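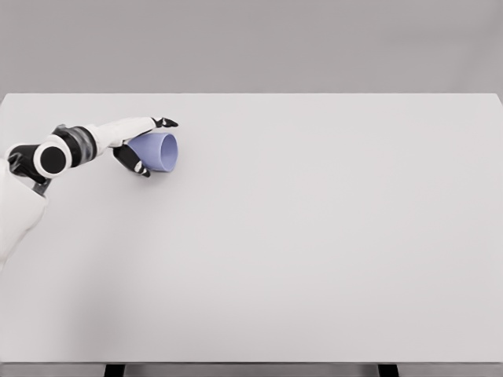
*A lavender cup held on its side over a white tabletop.*

# Hut to hut on the Nordin plateau

The Nordin plateau is crossed by a single marked trail, 30 km long, between the railhead at Memateck and the fishing village of Jollon. Most walkers take two days over it and sleep at the hut halfway. It can be done in one, but the last train back from Jollon leaves at 5 in the afternoon and the western descent is slow.

The route starts behind the station. A gravel track climbs through spruce plantation to a gate, after which the trees stop and the ground turns to peat and flat rock. Markers are painted on boulders in yellow. In clear weather each can be seen from the one before. In mist they can't, and the stretch past the second tarn needs a compass bearing of due west until the ground begins to rise.

The high point is 465 m. Such a modest figure misleads people. There is no shelter between the gate and the hut, and wind from the coast crosses the plateau without meeting anything taller than heather. Drahomíra Hájek, hut warden for the walking association, keeps a log of late arrivals. "They look at the height and pack for a hill," she says. "It is more like being at sea. You are wet from the side."

The hut has bunks, a stove and a rainwater tank. Water from the tank should be boiled. Gas is supplied; food is not. Bunks are booked at the Memateck ticket office, and the key is collected there on the morning of departure. Dogs sleep in the porch.

West of the hut the path follows the Stilline, a stream that starts as a seep in the moss and is knee-deep within an hour's walk. It is forded twice. The upper ford is on flat slabs and gives no trouble. The lower one has a wire handline on the downstream side, and after heavy rain the footbridge further north is the better choice. The detour adds almost 2 km.

Faraji Kioko, a surveyor who remapped the western side last summer, recommends leaving the path at the lower ford to see the old peat cuttings. The banks stand as straight as when they were dug, and bog cotton has filled the floors. Allow half an hour.

Below the cuttings the descent steepens. The surface is loose shale for the first part, then grass, then a walled lane that comes out beside Jollon harbour. The café on the quay serves soup until the train goes. It is shut in January.

**Getting there:** trains run to Memateck every morning except Friday. The walk is best from late May, when the fords are lower. Carry a paper map, as phone signal is lost at the gate and returns only above Jollon.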